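Can You Trust the Numbers in War News?

When two armies fight, each side counts things and tells reporters. One side may say it stopped 100 drones. The other may say it only sent 94. Who is right? Maybe neither.

Armies like to look strong, so be careful with big, round numbers. If someone says 1000 soldiers ran away from Plultovville, ask who counted them - and from where.

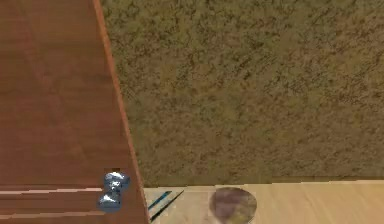

Good reporters look for a second source. They talk to people who live nearby, or check pictures taken from space. Even then, they can get it wrong. Watch for the words "the army said." They mean the reporter may not have checked.

Related
What is a ceasefire?
Why do maps of a war change?
Who guards a border?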